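Garage arm vs. vial rack - sim first or just print the thing?
Home Builds > Arms and grippers

shoplight_pete
I'm putting together a small arm for my garage bench and the job I want it to do is dull: pick capped vials out of a rack, move them to another rack, put them back. I have the Forsberg two-finger gripper kit and a pile of Skukley servos left over from a camera slider I never finished. My plan was to print the racks, bolt everything down and start tuning on the real bench. My brother-in-law thinks I should model the whole bench first and get the reaching sorted out there. I've never done that for anything. Is it worth it for one arm in a garage?

elaine.xavier
Yes, do it. I spent all of January breaking printed fingers because I figured I could eyeball the clearances. The gripper body on that kit is a lot wider than the fingers, and you don't think about it until it's coming down on the vial next door. In a model that costs you a reset. On the bench it cost me a set of fingers, a rack and most of an evening picking glass out of a rug.

torque_and_toast
I'm going to disagree with Elaine here. I modeled my whole setup in Plendon, got it running beautifully, and then the real caps were slick and the real fingers flexed and none of my numbers carried over. That was 3 weekends I'd like back. For a single arm I'd print one rack, screw it to a board and jog the thing by hand until it behaves. You learn more from hearing a servo complain than from any simulator.

elaine.xavier
You set the friction to the default though, didn't you? I remember that thread :)

torque_and_toast
I did set it to the default. I still say a person with a printer and a free Sunday can beat the simulator to a working pick.

shoplight_pete
Hmm, OK. The part that worries me is the rack. I want the sockets at an angle because that's the only way it fits next to the vise, and I don't know if straight-down picks even make sense on it.

Pascal C.
Pascal Cordier, I look after the arm bench at the Undley shared shop. We went through this with our vial sorter and we do both, in that order. Model it loosely, find out where the arm can't go, then print. Don't spend time making it pretty. What the model gave us was layout - we had our racks square to the table edge and turning them made the reaches much nicer. What it did not give us was grip force, so torque_and_toast is right about that half. We got that on the real bench with a kitchen scale and a lot of swearing.

Few things from our notes, in case they save you an hour:
- Make the sockets hexagonal or octagonal. Round ones printed tight for us and the vials stuck.
- Leave 16 mm between caps if you can. Less and the open fingers start bumping things.
- Put labels on the cap tops. Ours get read from overhead and it beats trying to see the side of a vial.
- Move the start pose a little every run. We logged 2,786 runs and the early batch was close to useless, the arm had just memorized one spot.

torque_and_toast
2,786! I have not done anything 2,786 times in my life.

Pascal C.
The computer does them while I eat dinner.

shoplight_pete
That settles the order for me, I think. Do you model the extra junk on the bench too, or just the racks? Mine has a drill press at one end and I can't move it.

Pascal C.
Put the drill press in, even as a plain block. Anything tall throws a shadow too, and if you're going to use a camera you want some of that in there from the start. Our layout has gone through a lot of versions, so don't copy it hole for hole, but you'll get the idea.

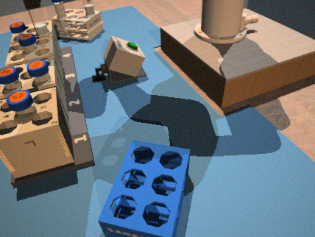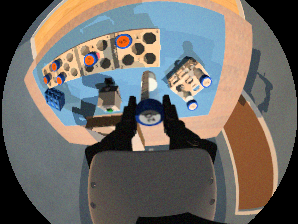

Both are renders from the model. The first has the tall cylinder on its wooden base, the second has the gripper with its fingers open around a cap.

elaine.xavier
See, look how wide the black body gets behind those fingers in the second one. That's my whole January.

shoplight_pete
Super helpful, thanks! I like the long rack at a slant, I'd been drawing mine dead straight out of habit. Going to rough it out in Plendon tonight and put the drill press in as a box. Pascal, did you leave the shadows on for all the runs or switch them off for some?

Pascal C.
On for most. I turned them off for 2 short batches and went back.

torque_and_toast
Change the friction setting before you do anything else. Learn from me.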